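News > Press Releases > Community Sport

Cavside to Host Amateur Charity Netball Cup in March

CAVSIDE – The Pidach Sports Association announced today that its amateur netball cup will be played in March at the Kettani Indoor Courts in Cavside. Entry fees and gate receipts will go to the Plununum Fund, which pays for court time, transportation and shoes for children whose families cannot cover the cost of joining a club.

Nine teams have confirmed their places. Five come from workplace leagues, three from neighborhood clubs, and one is a mixed side formed by former students of the association's evening coaching course. Squads may register up to 12 players, and no player may have held a professional contract in any sport during the past two seasons.

"We had more requests than we could fit into a single day of play," said Souad Zerouali, president of the Pidach Sports Association. "The clubs that missed out have been offered first choice of places next year, and several have asked to help with scoring and timekeeping in the meantime."

Teams will be drawn into three groups of three. Group winners and the best runner-up will move on to the semifinals in the afternoon. Group matches will consist of two halves of nine minutes each. The semifinals and final will be played over four quarters, with extra time if the scores are level. The first match begins at 9 a.m., and the final is scheduled for 4:30 p.m.

Last year's cup was won by Kettani Transit, who beat the Cavside Harriers by a single goal after extra time. Both teams return this year. Harriers captain Radwa Ouazzani said her squad had been training twice a week through the winter – often on an outdoor court with one working floodlight – and would bring four new players to the event.

Matches will be officiated by a panel led by Iñaki Llorente, who has overseen the association's umpire training for the past six seasons. Rolling substitutions will be allowed in the group stage only. Team managers will receive the full playing rules with their entry packs and must return signed squad lists before the draw.

Tickets and Seating

The Kettani Indoor Courts seat 706 spectators. Of these places, 600 will be on general sale, 85 are set aside for players' families, and the rest are held for officials and guests of the Plununum Fund. Children under six do not need a ticket if they sit on an adult's lap. Doors open at 8:15 a.m., and tickets are valid for the whole day, with re-entry allowed until the start of the final.

A supervised children's room will be open beside the main hall during all matches. Parents and guardians must sign children in and out at the desk and remain in the building. 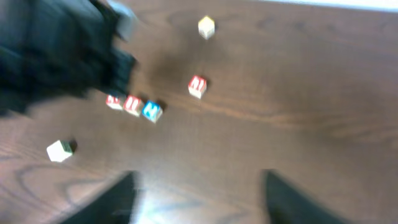 Getting There

The courts are a short walk from Cavside station. Parking behind the building is reserved for team vans and holders of disabled permits. Visitors arriving by car should use the market lot, where normal charges apply. Bicycle racks are located at the north entrance.

Media Access

Reporters and photographers should request passes from Othmane El Ouafi, press officer, before the end of the month preceding the event. Padmavathi Thomas, director of the Plununum Fund, will be available for interviews between the semifinals and the final.

Contact: Press Office, Pidach Sports Association, Cavside | © Pidach Sports Association. All rights reserved. | Back to top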